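Section 4: Setting Up Your Hindar Label Printer for the First Time

Okay, you've got the printer out of the box and the foam peeled off (there's a piece under the lid too, go check, I missed it on mine). I wrote this section after a long afternoon with the Hindar and a roll of labels that wouldn't go in straight, so I hope it saves you some grumbling.

Pick your spot first. You want a flat, level surface with space behind the printer for the label path. The cord is 72 inches long, so plan on being fairly close to an outlet.
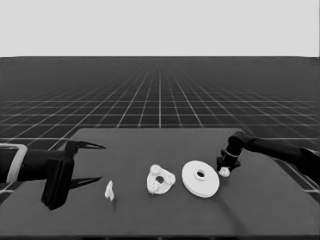

Fig. 4-1. Gray tabletop, gridded floor behind.

Loading the roll

1. Switch the printer off. Yes, even if you're in a hurry.
2. Press both side tabs and lift the lid until it clicks.
3. Slide the roll onto the spindle with the labels coming off the top.
4. Push the blue guides in until they just touch the paper. If you squeeze them tight, the feed will stall on you!
5. Pull out two labels' worth and close the lid.

Note: a full Nullia roll holds 396 labels. The small one holds 236, and it needs the spindle adapter from the accessory bag.

CAUTION: Keep your fingers, sleeves and necklaces away from the feed gears while the power is on. Never pry at a gear with a screwdriver, either. The teeth chip easily and you'll hear a clicking noise forever after.
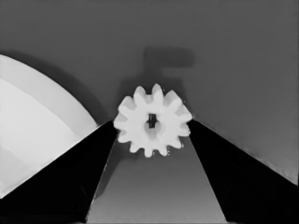

Fig. 4-2. Small white spur gear, face-on.

Connecting to your computer

6. Turn the printer on and wait for the light to go solid green.
7. Plug in the USB cable, then open Cropper, the label program.
8. Go to Devices, choose Add, and type 1683 when it asks for the pairing code.
9. Print a test label. Mine came out sideways, and flipping the Orientation setting fixed it right away.

Clear away scraps and backing paper as you go. I let mine pile up once and a strip got pulled back in with the next batch (what a mess that was).
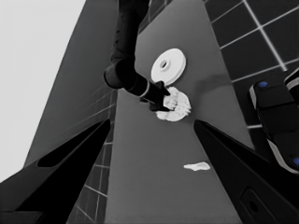
Fig. 4-3. Tabletop with a small white scrap.

If the test label looks faded

10. Open Print Settings and bump Darkness up by one.
11. Print again before you change anything else.
12. Still faint? Wipe the print head with the cleaning card, let it dry for a minute, and try once more.
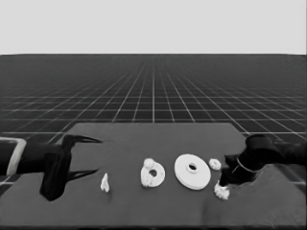 If you've done all that and the label is still pale, the roll itself may be old. Heat and sunlight ruin label paper, so I keep spare rolls in a drawer. Lihua Jin handles the Memudance help desk and can send you a fresh test roll, just have your serial number handy (it's on the sticker underneath). Section 5 covers printing addresses from a spreadsheet.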